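Pipe insulation, critical radius, am I being daft

Posted by gt_dowel

Got a small copper line, hot water through it, room air outside. Boss wants foam on it to cut the loss. I remember from college that on a thin pipe adding insulation can make the loss go UP. critical radius = k/h. So do I tell him no foam or what.

k of the foam I don't know, the sheet from Plinell just says "low". Helpful. h I've taken as 2 W/m2K, still air.

Reply from marsh_lane

k/h is right for a cylinder. But your h is far too low for a hot pipe, you've left radiation out of it. Bare copper gone dull will radiate a fair bit and the foam even more. Put a proper number in before you tell the boss anything.

Reply from tollgate

Disagree that it matters much. Foam is always worth it on water pipe. Critical radius is an exam thing, comes up for thin wires, never for plumbing. Just lag it.

Reply from marsh_lane

"Always" is doing a lot there. With his h of 2 the critical radius comes out bigger than plenty of small pipes. With a real h it shrinks. Thats the whole point, it depends on h so get h right first.

Reply from gt_dowel

ok so how do I get h. Pipe is horizontal, water 71 C at the inlet. Length is 431 cm if that helps, two bends. No fan. 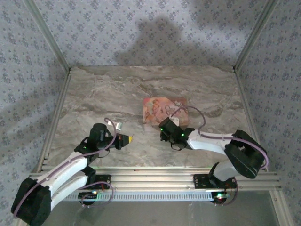
Kaede Murakami, 2nd March

Horizontal cylinder in free convection, so use the Rayleigh number on the OUTSIDE diameter, get the Nusselt number from whichever correlation your book has, then h = Nu k / D. That k is air, not foam. People mix them up every time. Then add the radiation part, 4 x emissivity x sigma x Tmean cubed, kelvin not celsius. Length doesn't come into h at all, only the total at the end.

Small diameter pushes h up by the way. So the thin pipe you are worried about has a better h than you think and the critical radius comes down with it.

Reply from gt_dowel

Did it twice. First go I had Celsius in the cubed bit, nonsense answer. Second go h is well above 2. Foam looks fine then?

Reply from tollgate

Told you. Lag it.

Reply from marsh_lane

You told him it never matters, different thing. gt_dowel, what surface temp did you use once the foam's on? It isn't 71 any more. Outside of the foam is much cooler, so Ra drops and h drops, and the critical radius moves back up a bit. You need to iterate. Guess the outer temp, get h, get the heat flow, get the outer temp again, round you go till it settles. Spreadsheet does it in a minute.

Reply from gt_dowel

oh for. Right. Will do it Monday

Reply from Asuka Ishida

Can I stick my oar in. We had the same argument over a line at the Toledo site, someone spent days on correlations, and the free convection ones are only good to a fair few percent anyway. Measure it. Thermocouple on the inlet, one on the outlet, known flow, done. Then slip the foam on and do it again.

Watch the flow though. Too fast and the temperature drop is so small you're reading noise. We had to throttle right back. Ours was a Goltier meter and it was hopeless at the bottom of its range so we ended up with a bucket and stopwatch.

Reply from marsh_lane

Agree with the bucket. Don't agree on skipping the sums, you want to know what answer to expect or you won't spot a bad thermocouple.

Reply from Kaede Murakami

Both. And tape the thermocouples under the foam on the bare run too, short bit each, otherwise they read half air.

Reply from tollgate

All this for a bit of foam. Zeno do the split tube stuff, costs next to nothing, pop it on and go home.

Reply from gt_dowel

Iterated it, settled on the fourth go. Loss goes down with the thinnest foam and keeps going down, no hump. Used a middling k out of the textbook as Plinell still havent answered. Will try the bucket thing in April when the line's free, boss wants it running till then. Is there any reason to lag the bends or just the straights?

Reply from marsh_lane

Lag the bends. Mitre the foam and tape the joint, gaps cost you more than the thickness does.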